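Print this page | E-mail this page

Stendemell Introduces Tinum Open Shelf Unit for Entryways and Small Rooms

Long undivided compartments and a fixed top surface replace drawers in the new storage line

JESERO, 19 Sep 2026 - Stendemell, a manufacturer of household storage furniture, has released the Tinum shelf unit, a low wooden unit with open compartments for entryways, bedrooms and utility rooms. The unit is available now through the company's own showroom in Jesero and through the retailer Evangelista.

Tinum was developed as a replacement for the company's drawer cabinet, which was withdrawn from sale in February. Returned warranty cards for the drawer cabinet showed that runners accounted for most service requests. The new unit has no runners, hinges or other moving hardware. Items are placed into the compartments by hand or in bins and trays sold by other suppliers.

The compartments are long in relation to their width. This proportion was chosen after the company surveyed 474 households on what they kept within reach of the front door. The most frequent answers were shoes, folded bags, umbrellas, dog leads, mail, and small loose items such as keys and coins. Long items lie flat in a compartment without being bent or stood on end. Small items are intended for a shallow dish or tray on an upper surface.

"Customers who bought the drawer cabinet told us that the top drawer filled up first and was then not opened again," said Hannelore Stöckli, product manager at Stendemell. "With an open compartment the contents can be checked while standing. We also removed the raised lip that we had on the earlier cabinet. It collected dust, and a dish could not be slid off over it."

Construction and finish

The unit is made of light wood with a clear matte finish. The grain runs in the long direction of the compartments. Color varies from unit to unit, and units ordered together are matched at the factory where stock allows. The wood darkens with exposure to daylight, and objects left in one place for long periods may leave a lighter area beneath them. Stendemell recommends moving trays and dishes from time to time during the first year.

Edges are sanded and lightly eased. The underside is fitted with felt pads for use on hard floors. A wall bracket is supplied and must be installed in homes with small children. Screws for masonry and for wood studs are included. Anchors for drywall are not included and should be selected according to the wall.

Use of trays and dishes

Trays with a rounded rim are recommended for the top of the unit. A rim gives a grip for the fingers and keeps small items from rolling into the compartments. Unglazed ceramic bases can scratch the finish and should be fitted with pads before use. 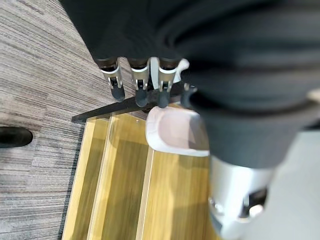

Dishes used for plants or for liquids should be placed on a waterproof mat. Standing water will mark the finish and is excluded from the warranty. Spills should be wiped up with a dry cloth in the direction of the grain. The surface may be cleaned with a damp cloth and mild soap. Solvents, scouring powder and steam cleaners should not be used.

Availability

The first production run is limited to 2,000 units. Of these, 1,084 have been allocated to Evangelista and the remainder will be sold directly by Stendemell. A second run is planned, and its size will depend on timber deliveries. The unit ships flat in one carton with assembly instructions and a hex key. Assembly requires two people.

Owners of the withdrawn drawer cabinet can continue to order replacement runners and handles from the Jesero service desk while stocks last. Parts for the drawer cabinet do not fit Tinum.

Dealers may request a finish sample, an assembly sheet and a care card in writing. Requests should state the number of display units required and the delivery address.

About Stendemell

Stendemell designs and manufactures shelving, benches and wall storage for private homes. Its workshop, showroom and service desk are located in Jesero.

Press contact: Hannelore Stöckli, Product Management, Stendemell, Jesero

Print this page | E-mail this page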